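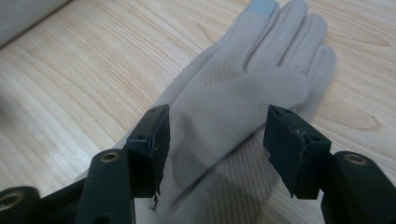
Pads open on either side of the palm, not yet touching a gray knit glove.

How to record a glove-sorting task with the Pullix hand-held gripper

Gloves are a common request from customers who handle returns or lost property. They are also harder than boxes and bottles. A glove lying flat gives the pads very little to hold, and no two land the same way. This page covers the full job with the Pullix kit, from setting up the table to sending in the recordings. It assumes you have already charged the gripper and paired it with the Sorkora app. If not, do the first-start page before this one.

What you need

Pullix gripper with both finger pads fitted
Sorkora app, version with the task list on the left side
A table you can reach from one long side without leaning
At least two pairs of gloves, different in thickness
A spare set of pads

Step 1. Check the pads

Look at the inner face and the edges of each pad. The covering wears at the corners first. A scuffed pad still works on fabric, but torn covering can catch on knit and drag the glove along when you open the gripper. Trim loose threads with scissors. If the inner face itself is torn, change the pad. Two screws hold it from the top. Tighten them by hand and stop when the pad no longer rocks.

Gerrit Wuyts, who wrote the first draft of this page, changes pads every 800 grasps on knitwear. We put ours through a long run in April and found that a fair number to plan with. Smooth nylon is easier on them.

Step 2. Set up the table

Wipe the table and move anything that isn't part of the task out of reach of the gripper. Plain wood is fine. Glass and high-gloss white are not, as the tracking loses its place on them. If you must use a glass table, put down the Vermeulen mat that comes in the larger kit.

Turn on the room lights and leave them alone for the whole session. Side light from a window is all right as long as the sun doesn't reach the tabletop.

Step 3. Lay out the gloves

Drop each glove from a low height and leave it the way it falls. Do not straighten the fingers. Overlap is allowed, and you should have some of it in most layouts. Mix the materials too. A thin knit glove folds between the pads, while a padded winter glove with a long cuff pushes back and wants to roll.

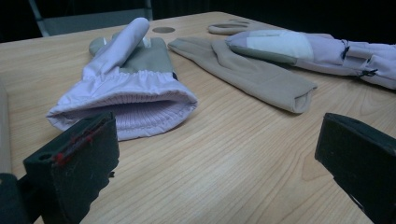
Cuffs deserve some thought before you start. A wide, stiff cuff is an easy place to grab, and most people go for it every time without noticing. Recordings like that teach the arm one grasp and little else. Take the padded gloves by the cuff in half of your takes and across the back of the hand in the rest. With long sleeves, keep the pads clear of cords and cord locks. A lock caught between the pads holds them apart and the fabric slips out.

Step 4. Record a take

Press the side button once and wait for the tone. Bring the gripper down with the pads open and one on each side of the part you want. Lower it until the pads touch the table lightly, then close slowly. Knit fabric should bunch up in the middle. Lift straight up to hand height, hold for a second, move to the drop area and open fully. Press the button again to end.

One take is one glove. Aim for 12 seconds or less. If you miss, try again in the same take, but only once. After a second miss, end it and mark it as failed in the app. Failed takes are still useful to us, so please don't delete them.

Step 5. Change the layout

Pick everything up and drop it again after every 25 takes. Change where you stand as well, even if only by a step.

Step 6. Send it in

Connect to Wi-Fi and tap Upload. The app checks each take and puts a yellow mark on any where tracking was lost. Our last test session came to 261 takes, and most of the yellow ones were from moving too fast on the way to the drop area.

Once your set is accepted, the Zorow service trains on it and sends back a model file for your arm. Sets sent before noon on Thursday go into that week's run.

Common problems

The glove slides instead of bunching: you are closing too high. Lower the pads.

The pads don't meet evenly: loosen both pad screws, close the gripper, and tighten them again.

The tone doesn't sound: the storage is full. Upload first.

Questions about glove tasks go to Zulkifli Hutapea on the support desk. Include the session name from the app.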